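Budget robot : arrêtez de commencer par le bras

Janvier 2019, saison des budgets, et je vois repasser les mêmes tableaux. Une ligne « bras », une ligne « main », un total. Signé, envoyé. Et l'intégration ? Dans les divers.

Chez Deltine on a fait pareil. Devis Carrasco reçu en décembre, 34 pages, dont 6 sur les options de peinture. Les heures de mise au point, zéro ligne. J'ai refusé de signer – pas par avarice, j'ai déjà payé cette leçon une fois, chez Wuncombe. Neuf mois de retard pour une pince qu'on avait choisie sur catalogue.

Donc simulation d'abord. Moche, un peu vide, mais on essaie avant de payer.
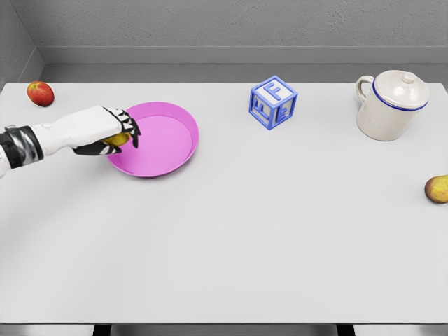 En simulation : la main et le fruit jaune au bord de l'assiette rose.

On me dit que c'est du jeu vidéo. Peut-être. Mais un fruit et une assiette, ça pose déjà les bonnes questions : quelle main, combien de doigts, quelle portée, et qui va regler tout ça. Ma position : 600 heures de simulation inscrites au budget avant le premier bon de commande. En toutes lettres, pas cachées dans la maintenance. 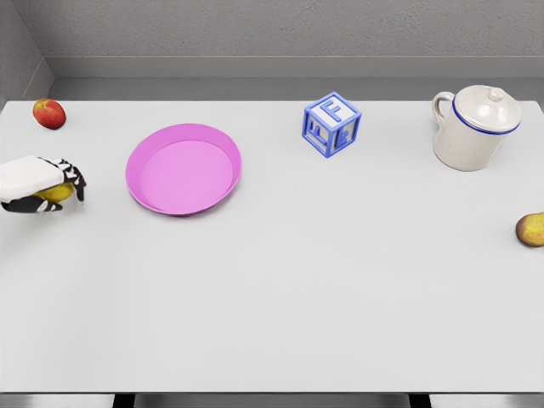
Et qu'on garde de quoi changer d'avis. Fumine propose la location sur 9 mois, plus cher au mois, d'accord. Mais on peut rendre. Un bras acheté trop tôt finit sous une bâche, et la ligne d'amortissement, elle, continue de courrir. Les directions financières détestent louer – question d'habitude. Qu'elles viennent voir la bâche.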